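05/01/2024, bench notes, small parts corner

Okay, the rubber bands. I've been putting this off since we moved out of the Borkport room, and today I finally got into the drawer where they all ended up (plus two dead pens and a very old bag tie, don't ask). Nelli Kettunen says we should just throw the lot out and buy new, but there's nothing wrong with most of them!

What I did first:

- Stretched each one a bit and held it up to the lamp. Any little cracks and it goes in the trash.
- Wiped the dusty ones with a damp cloth and let them dry on a paper towel.
- Kept the Hirnar box closed. It's a new box, 500 count, and I don't want old and new mixed until the old ones are used up.

The old ones are a mess of sizes, but color seems like the easier way to split them. Onni Leinonen wanted to go by width, and we argued about it for longer than I'd like to write down. Color wins for now. If he wants to measure up to 50 rubber bands with calipers he's welcome to.

## Where they go

Three colors worth keeping together, so a bin with three compartments does it. I like the sloped fronts, you can get your fingers in without tipping the thing over.
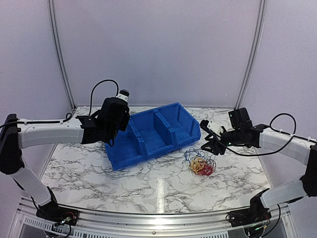

## Still to do

- Labels for the compartments. Red, yellow, blue, in that order unless somebody objects.
- Ask Onni if the Trurkora shelf has room for the bin or if it has to live on the bench.
- Order more blue, we go through those fastest on the cable bundles.
- Put the empty drawer back (it sticks on the left, lift it a little as you push).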